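Notes from the open lab afternoon at Grostbridge: the picking software, mostly

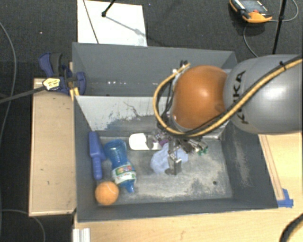 The gripper down in the large compartment of the bin, bottle and orange ball still to the left.

Grostbridge opened its manipulation lab to visitors in April, and I went for the software. The hardware has been written up elsewhere and there is little new to say about it: a KUKA arm, a gripper with metal fingertips, a divided bin clamped to a table. The group's planning and control stack, which they call Parkura, is the part that has changed since last year, and the staff had left the operator screens switched on and facing the visitors.

Parkura runs as two processes. The first handles perception and grasp proposals. The second, named Ivotine, takes a chosen grasp and produces a trajectory, then hands it to the arm controller and watches forces on the way down. The two talk over a small message layer with typed schemas. Last year all of this was a single process, and a slow segmentation pass could stall the trajectory monitor. That was the reason given for the split, and the timing plots on the second screen support it.

Perception first. A depth image of the bin comes in and the known bin geometry is subtracted, including the divider and the sloped side wall. What remains is treated as graspable material. There is no object database. The proposal network scores fingertip placements directly on the depth image and keeps the best 40 candidates, each with an approach direction and an opening width. Asked why there was no recognition step, the engineer at the console said recognition was a separate module and did not run by default. It adds latency, and for emptying a bin the label makes no difference.

The contents are chosen to be awkward for this approach. A translucent blue bottle gives poor depth returns on most sensors, and the point cloud on the screen had a ragged hole where the body should be, with only the printed label coming through cleanly. The crumpled pale blue item has the opposite problem: plenty of depth, no stable shape. A ball in a corner leaves very little room for a finger between it and the walls. The scuffed metallic floor of the bin also produces false returns, and these are masked with a plane fit whose tolerance is set by hand in a config file. I would have liked to see that value estimated at startup.

Ivotine's part is more conventional. Candidates are filtered for reachability and for collision between the gripper body and the bin walls, then ranked again by a cost that includes joint travel. The collision model of the gripper is a set of convex pieces plus a swept volume for the cable along the arm. The cable volume is deliberately fat. According to the log viewer it rejects a fair share of grasps close to the walls, and there is an open ticket to replace it with a configuration-dependent shape. Planning is capped at 600 milliseconds per candidate. On timeout the next one is tried, and after 8 failures the system requests a new depth image.

The final descent is force-guarded. The arm switches from position control to an impedance mode a short distance above the target, and contact on the fingertip ends the motion early. With soft items the threshold matters a good deal: too high and the finger pushes the item flat against the floor, too low and it closes on air. The group uses one threshold for everything at present. A per-candidate value predicted by the network exists on a branch.

Tooling was the most useful stop for me. Every attempt is written to a single log file with the depth image, all candidates, the chosen trajectory and the force trace. The viewer, Juška, can replay any of it against a different version of the planner, offline, with no arm attached. Two replays can be overlaid, and the point where they diverge is marked on the timeline. Visitors were allowed to change cost weights and rerun. I raised the weight on wall clearance and nearly half of the accepted grasps in the sample log dropped out, mostly those near the divider.

A few shortcomings. Juška reads only the group's own log format, and the converter is one-way. The config files have no schema check, unlike the messages, so a misspelled key is silently ignored. Camera calibration is still a manual script with its own instructions on a wiki page.

The replay tool is due for release first, with the planner to follow - no date for either. The handout lists the message schemas in full and is worth picking up at the desk by the door.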